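4.2 Comparing the two gripper setups on the cup task

We turn now to the part of the study that took up most of our February, and that we had, perhaps a little too cheerfully, expected to be the easy part. The question was simple enough to put in a sentence: if the arms, the camera and the controller all stay the same, how much does the choice of fingertip matter when the robot has to deal with light plastic cups? We had two candidates. The Berex tips are short and stiff with a flat contact face, and the Maltow tips are a little longer, with a softer pad that gives under load. Both fit the same parallel gripper body, so a change of tips could be made between sessions without touching the rest of the cell. Thijs Meijer wrote the controller, and we are grateful to him for leaving it well alone while the comparison was running.
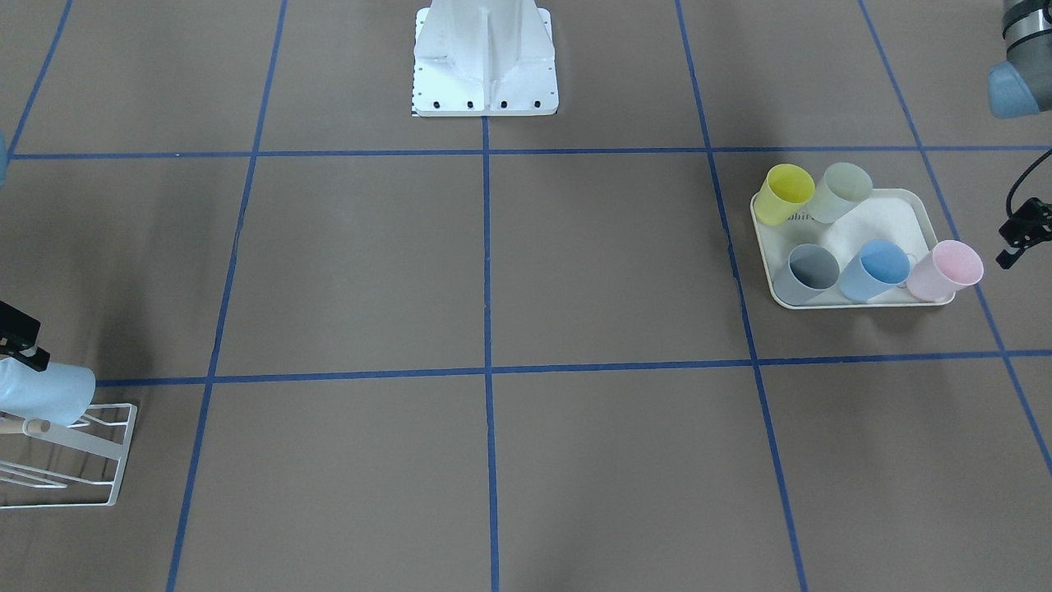 Figure 4. The cup task in the Hendness cell.

Our reason for choosing cups over the blocks we used in Section 3 is that cups punish a poor grasp in a way blocks do not. A thin wall bends when it is squeezed, the taper encourages the cup to slide, and a small error in wrist angle at the start of a move becomes a large one by the time the arm reaches its goal. The side of the task with the rack is the more demanding of the two, as the gripper has to manage a cup lying on its side, just above the wire rack in Figure 4, with a short wooden peg projecting beneath it. We found that the stiff Berex tips held their angle very well in this position, but they were also quick to dent a cup if the closing force was set even slightly too high. The Maltow pads were kinder, and we grew fond of them for that, although they let the cup rotate more than we would have liked during the longer moves.

Each setup was run for 30 sessions, and over the whole comparison we logged 3229 grasp attempts. Gangadharan Panicker and Lowri Phillips labeled them by hand, first separately and then together wherever they disagreed, and most of their disagreements had to do with what should be called a slip. We settled on a fairly strict reading: any rotation of the cup between the fingers that could be seen from the fixed camera was a slip, even when the cup ended up just where it should. 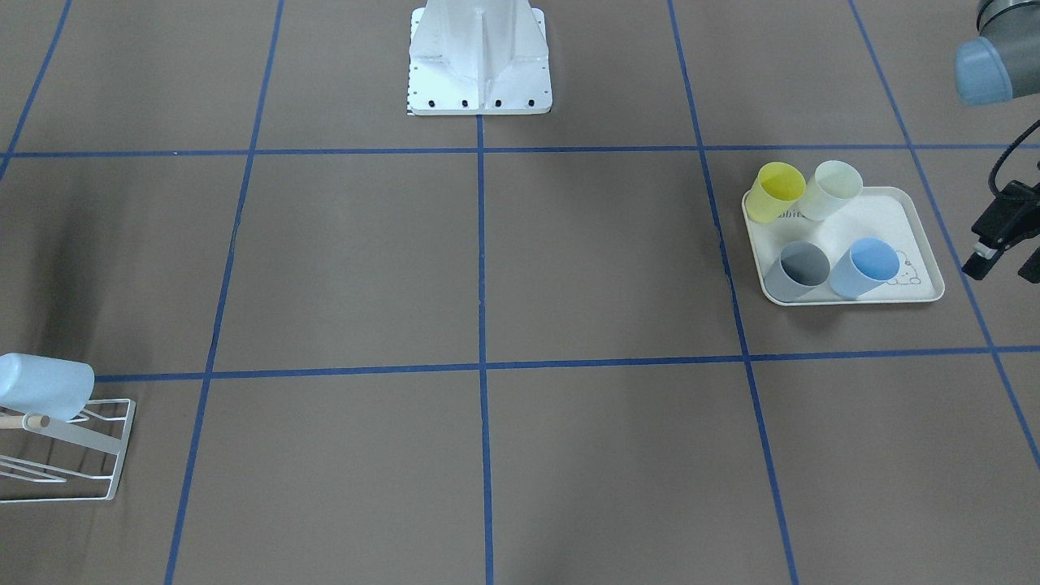 With that rule in place, the Maltow tips slipped more often and the Berex tips dropped more cups outright – a trade that we had half expected from the bench tests, but had not seen so clearly before. Drops with the Berex tips were nearly always early, in the first moments of the lift, while slips with the Maltow tips could come at any point along the path. Branwen Jenkins suggested lowering the wrist speed for the softer pads only, and this helped a good deal, at the cost of a slower cycle. We report both versions in Table 2, and would ask the reader to bear in mind that the slower runs were added after the main comparison had been planned.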